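**Hestamer handheld gripper kit (Zirnano), anyone running one? worth 500?**

**pallet_jockey**

Looking at the Hestamer for our shop. Two-finger handheld, squeeze trigger, camera on top, records while you do the task by hand, then you train on it. Zirnano wants 500 for the base kit and thats without the tracking board. We have one arm and a lot of boring bin work. Mixed small parts, cups, some soft packaging.

Questions

- do the fingers hold up
- how bad is the setup
- is the software usable or do I need a grad student

Demo video looks great. Every demo video looks great.

---

**mossfield**

Had ours since April. Short version: hardware good, software meh, manual bad.

Fingers are fine. Ours have had a lot of abuse, mostly mugs and cable ends, and the soft part hasn't torn. They do pick up lint like crazy. Wipe them down with a damp cloth or your grip footage starts to look fuzzy at the contact point.

Setup is a morning if you print the marker yourself and mount it flat. If you tape it to cardboard like I did, two mornings.

---

**torque_wrench_ted**

Disagree on hardware good. Trigger return spring on mine went soft in the second month. Fingers stopped opening all the way unless I flicked my wrist. And guess what then shows up in all your recordings. A wrist flick.

Support sent a new spring, no argument, no instructions either. Four screws, one hidden under the pad on the housing.

---

**mossfield**

> Fingers stopped opening all the way

Early batch? Mine has the black spring. Think the silver ones were the bad ones. Zirnano never said so anywhere public that I found.

---

**torque_wrench_ted**

silver, yep

---

**pallet_jockey**

ok so ask for black spring before paying. Good to know.

What about just buying the Vurnanard instead? Cheaper, and the arm side mount is included.

---

**kettle_on_low**

Do not. We had the Vurnanard on loan and sent it back. Narrow lens, you lose the object the second it goes between the fingers. The whole point of doing this by hand is seeing what the hand sees. With the Hestamer you get half the room in there, ceiling included, and the tracking likes that.

Also the Vurnanard is heavy at the front. I did one afternoon with it and my forearm was done.

---

**dgrade**

Going to be the grump. Wide lens is not free. Everything at the edges bends, ceiling lights turn into bananas, and if your calibration is off even slightly the pose drifts whenever you turn toward a blank wall. I spent more time on calibration than on collecting. Vurnanard was narrower, sure, but it was right.

And half the room in the picture also means everyone in the room. We got asked twice by the people at the next desks to point it somewhere else. Fair enough.

---

**kettle_on_low**

Which firmware? Drift got a lot better after the spring update. There's a redo calibration option burried in the second menu, you wave it around in front of the marker until it beeps.

People thing, yes. We put a sign on the door and we record early. Boring fix.

---

**dgrade**

Latest. Still drifts. Plain white room, maybe that's it. Nothing on the walls to track.

---

**mossfield**

That's it for sure. Hang stuff up! We work next to shelves and it's rock solid. Posters, whiteboard, bikes, whatever, it wants corners to look at. A second marker helps too, angled in toward the table and not flat on the same wall as the first.

---

**pallet_jockey**

Our shop is nothing but clutter so maybe I finally win something.

How many recordings before you got anything useful out? The Zirnano page says "start with a handful". Handful of what.

---

**mossfield**

40 per task got us an arm that could pick up a cup when the cup was about where we'd had it. Move it to the other side of the table and it went for the air. More variety fixed more than more recordings did. Move the object, move yourself, change the height you come in from.

The handful line is marketing.

---

**b_flat_bearing**

We're doing this at Bárány, small lab, shared floor. Adding what I wish somebody had written down for us.

1. Start every recording with the fingers fully open and the marker in view. Hold still a beat. If you start moving right away the first bit is junk.
2. Slow is wrong too. People go slow motion when they know its recording and then the arm is slow forever. Do it like you'd do it.
3. Cable. The cable. Keep it off the finger side. It gets in the shot and it gets in the grip.
4. Round tables are annoying. No corner to line up with. Use tape marks if you need repeat positions.
5. Check the card before you do the second batch. Ask me how I know. A whole batch of nothing.

Software: you don't need a grad student. You do need somebody who isn't scared of a terminal. The export tool fails silent if the folder name has a space in it.

---

**torque_wrench_ted**

the SPACE thing. lost an evening to that. Reported it, ticket's still open.

---

**dgrade**

See this is what I mean. 500 for a kit where the export breaks on a space. I'd take it at half that.

---

**b_flat_bearing**

Not going to defend the export. But I priced out printing one ourselves, plus camera, plus the hours, and it came out above the kit. Hours being the big part. If your time is free, build it.

---

**dgrade**

My time is free, that's the sad part. Built one. Ugly, works, grips a bit crooked. No regrets.

---

**kettle_on_low**

post your files then

---

**dgrade**

When they're clean. So, never. Will try.

---

**pallet_jockey**

Leaning toward buying. Last thing, does it need a dedicated spot? I'd have to share space with people walking through all day. No way I get a closed room.

---

**mossfield**

Works shared. Moving people in the back bother the tracking less than you'd think, it's people right up close that mess with it. Someone leaning over the table to look will ruin a take every time.

Chairs are the other one. Push them away first or you're steering your elbow around them and that goes in the data too.

---

**torque_wrench_ted**

Lighting. If you have tubes overhead check for flicker before you record a whole day. There's a setting for it, set to the wrong one by default if you're in the US. Stripes all over my first batch.

---

**pallet_jockey**

Writing all this down. Flicker setting, black spring, no spaces, clutter good, chairs bad. Will email Zirnano tonight re: the spring and whether they'd throw in the board.

---

**kettle_on_low**

They threw ours in. Just ask. Say you're also looking at the Vurnanard, can't hurt.

---

**dgrade**

For the record still think he should build it.

---

**b_flat_bearing**

Noted, grump.

On the shared space question, ours is about as shared as it gets. Open floor, people at the whiteboard, people passing with bags, chairs everywhere. We still get clean tracks most of the time and I'd buy the kit again at this price. Wouldn't pay more. The things I'd change are all on the software side, plus a better strap, plus a manual written by a person who has held the thing. For bin work with soft packaging I'd run the first batch on one item only, see if the arm can do that,
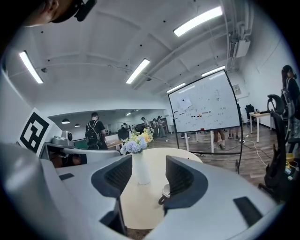 then add the next item. Mixed bins from day one was our mistake and we had to redo all of it. Post back when yours shows up, want to know which spring they ship now.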